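The long life of the returned bottle

Deposit schemes are old, popular and awkward to run. One town's shops have been finding out how awkward. 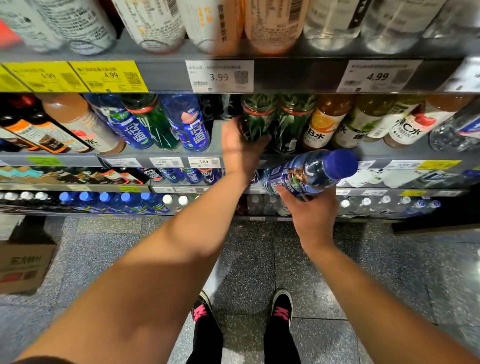

A penny on the crate

Until the late 1970s the Hollberg soft drinks works on the edge of Skenetti took back almost everything it sold. Its lorries went out full on weekday mornings and came home with crates of empties, which were washed, checked against a lamp and filled again. A bottle might make the trip for years. Children collected strays from the football ground and the bus station and took them to the nearest shop, where the deposit went straight back over the counter on sweets.

The works closed its washing line when plastic came in. Plastic was lighter, it did not break, and the big shops did not want a yard full of crates. The deposit went with the glass. For the next forty years an empty bottle in Skenetti was rubbish, and after the council started its kerbside collection it was recycling, at least when it reached the right bin.

Many did not. A litter survey along the canal towpath last year picked up 3,330 drinks containers on a stretch you can walk in an hour. Most were bought cold and drunk on the move, far from anyone's kitchen bin. Kerbside collection does little for bottles like those, and they were the reason the town agreed to try a deposit again.

How the trial works

The Skenetti trial began in the spring with 51 shops, from the two supermarkets down to newsagents and a petrol station. Each plastic bottle and can sold in them carries a small sticker and costs a little more at the till. Bring the empty back to any of the shops and the extra is refunded, in cash or off the bill.

Glass was left out. Shopkeepers did not want to store it, and the firm that sorts the returns, Grado, had no room for another line. Milk was left out too, because the bottles smell. Several people who spoke to me thought both decisions were wrong, but they were the price of getting enough shops to join.

Refunds are paid on the container and never on the receipt. It need not be clean, but it must be empty, with the sticker readable. A crushed can is usually accepted. A crushed bottle depends on who is at the till, and this has caused more arguments than anything else in the trial.

Behind the till

Hongjun Qin has run a corner shop on Yin Street for eleven years. His storeroom measures less than three metres by two, and on a warm weekend it fills with returns by Saturday lunchtime.

"I like the idea and I dislike the bags," he says. "In October it's fine. In July I had them in the passage, and then I had them in my car."

Small shops are paid a handling fee for each container they take in. Qin reckons it covers his time on a quiet day but not on a busy one, when one customer with two full sacks can hold up the queue for ten minutes. He now takes large returns only before nine in the morning and after seven at night. Regulars know this. People from the other side of town do not, and some of them are cross about it.

The collection van comes on Tuesday. He has asked for a second visit in the summer months, and Grado has said it will look at the route.

The larger supermarket has a machine by the entrance which reads the sticker, drops the bottle into a bin and prints a voucher. It was out of order on my first visit. On my second there was a short line of people waiting, among them a woman with her father's empties, her own, and a bag from a neighbour who cannot manage the hill. She does the trip once a fortnight and puts the voucher towards the neighbour's bread and eggs.

Who gets the money

Supporters of deposits say that litter falls because empties are worth something to whoever picks them up. That seems to be true in Skenetti. When the towpath was surveyed again in September, over the same stretch and by the same method, the count was 1,232.

Part of the drop comes from people who go out looking. I met one man, retired from the buses, who walks the canal early each day with a litter picker and makes enough to pay for his newspaper and a weekly fish supper. Others need the money more than he does. The advice centre on the market square has asked the council to fix open racks to public bins, so that anyone can leave a bottle or take one without reaching inside. Eight racks have been put up so far, mostly near the station.

The complaint heard most often is from families who already recycled at home. They pay the deposit with every shop and now have to carry the empties back to get it, when the green bin used to do the job from the front step. Some have decided not to bother and treat the deposit as a tax. Bottles left in the kerbside bins still carry their refund, and what becomes of that money has not been settled. The council would like it. So would Grado, which says it is doing the work.

The cost of sorting

Grado's shed stands on part of the old Hollberg site, a few hundred yards from where the washing line used to be. The returns arrive in tied sacks and are tipped on to a belt. Cans are pulled out first. Clear plastic is kept apart from coloured, which sells for less, and anything without a sticker goes into a cage at the side to be counted against the shops' claims.

Bottles that come in through the deposit are cleaner than those from the kerbside and fetch a better price when baled. The shed manager puts the loss from dirt and wrong items at nearly half what it used to be. Even so, the price of used plastic moves up and down with the price of new, and in a bad month the sales do not cover the wages.

The trial has funding until the end of next spring. The council will vote in the new year on whether to extend it, and the two supermarkets have said they will stay in if the handling fee is kept at its present rate. Qin has not made up his mind. He has been pricing a metal shed for the yard behind his shop and is waiting to hear about the van.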